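Vasito beehive de anillos para brochas (y para lo que se te ocurra)

Por Na-rae Seol
Julio
376 compartidos · 4 comentarios

Os debía esta ficha desde hace semanas, porque cada vez que enseño mi rincón de maquillaje alguien me pregunta por el vasito color crema con pico de pato. Pues ya está en la tienda, ya tiene su página y ya os puedo contar todo lo que sé de él, que es bastante, porque llevo usándolo desde la primavera y le he cogido un cariño un poco absurdo para ser un vaso.

Lo primero, el nombre. En el catálogo lo hemos puesto como «vasito beehive» porque a mí los anillos me recordaban a una colmena, de esas de los cuentos. Chibuzor Amadi, que lleva el almacén conmigo, dice que eso es un montón de flotadores apilados y que la colmena me la he inventado yo. ¡Y tiene razón los días pares! Con el piquito naranja delante, lo del flotador gana muchos puntos, lo reconozco. Pero la etiqueta ya estaba impresa y se queda en beehive.

Es bajito. Lo digo con todas las letras porque es la duda que más me llega: no es un cubilete alto de los de toda la vida, donde metes veinte brochas y se quedan tiesas como un ramo. Este es un vasito corto y redondo, de cerámica, para las pocas que usas cada mañana. Yo tenía antes uno altísimo (un Drenthorpe que me regalaron y que era precioso, eso sí) y acababa sacando las brochas pequeñas con dos dedos y bastante mal humor.
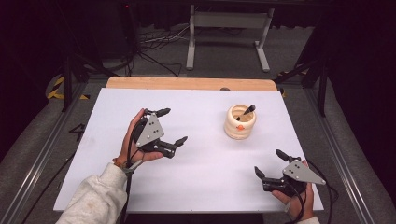 El color es un crema cálido, tirando a vainilla, y por dentro sigue en el mismo tono, un poquito más amarillo. Si buscáis un blanco limpio, no es este, os aviso ya para ahorrarnos el cambio. Sobre una mesa blanca se ve claramente cremoso, y a mí es justo lo que me gusta, porque mi tocador es blanco entero y me hacía falta algo que no pareciera de consulta de dentista. Sobre madera clara también queda bien, lo he tenido una temporada en la mesa del comedor haciendo de bote de bolis y nadie se quejó.

El pico va delante, en el anillo de arriba, en relieve y en naranja, con dos bultitos a los lados que según quién mire son ojos o mofletes. Yo digo mofletes. Nnamdi Osagie, mi compañero de envíos, dice ojos. En el anillo de abajo lleva las letras «THE JUDY SWAN», pequeñas, de un marrón anaranjado, y van en diagonal siguiendo la curva. Que sí, que pone cisne y parece un pato, me lo habéis escrito ya unas cuantas. Yo lo sigo llamando el pato.

Y ahora lo que importa: qué meto dentro. Mi combinación de diario es la brocha de polvos, la de colorete, una de difuminar y el lápiz de cejas, y con esas cuatro cosas va sobrado. La que más uso es una de mango negro brillante, virola plateada y pelo gris oscuro terminado en punta redondeada, muy tupida, que deja el colorete como si no te hubieras puesto nada. No viene incluida con el vaso (¡ojalá!), esa la compré aparte y hace años que la tengo. Si vuestras brochas tienen el mango muy largo o la cabeza muy gorda, tipo kabuki grande, metedlas siempre con el mango hacia abajo y repartid el peso, una a cada lado. Con una sola brocha larga apoyada en el borde yo no me fiaría mucho, que es cerámica y el suelo de mi baño es de baldosa. 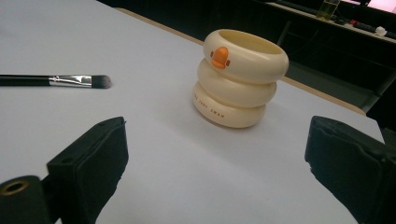 También me lo han pedido para otras cosas. Hauke Lenz, cliente de los de siempre, se llevó uno para poner los pinceles de acuarela y volvió a por otro para los clips. Mi madre tiene uno con un cactus minúsculo, sin tierra suelta, con la macetita de plástico metida dentro. Yo probé a ponerle una velita y no me convenció, el interior se me ahumó y tuve que frotar un buen rato. Discos de algodón, gomas del pelo, horquillas, pinzas de depilar, todo eso perfecto. Para beber no lo vendemos, va en la sección de tocador y ahí lo dejo.

De limpieza, poca historia. Agua templada, una gota de jabón suave y una esponja que no rasque. Los surcos entre anillo y anillo cogen polvo de maquillaje que da gusto, sobre todo si sacudís la brocha contra el borde (yo lo hago, no voy a dar lecciones). Con un cepillo de dientes viejo sale enseguida. Las letras de abajo las limpio con el dedo y ya.

Precio: 80 coronas danesas, y los gastos de envío van aparte. Lo mandamos envuelto en papel y con caja rígida, la misma que usamos para las tazas Sterner, y si os llega con algún golpe me mandáis una foto y lo arreglamos. De momento solo lo hay en este color. Chidubem Effiong me preguntó por uno en verde y se lo he trasladado al proveedor, a ver qué dicen. Si hacéis pedido para regalar, ponedlo en las notas y le quito el ticket.

Lo podéis combinar con la bandejita Brusis, que también es crema aunque un pelín más fría de tono, o dejarlo solo, que es como lo tengo yo ahora mismo, al lado de la ventana y con la brocha del colorete siempre fuera porque nunca la guardo.

4 comentarios · Compartir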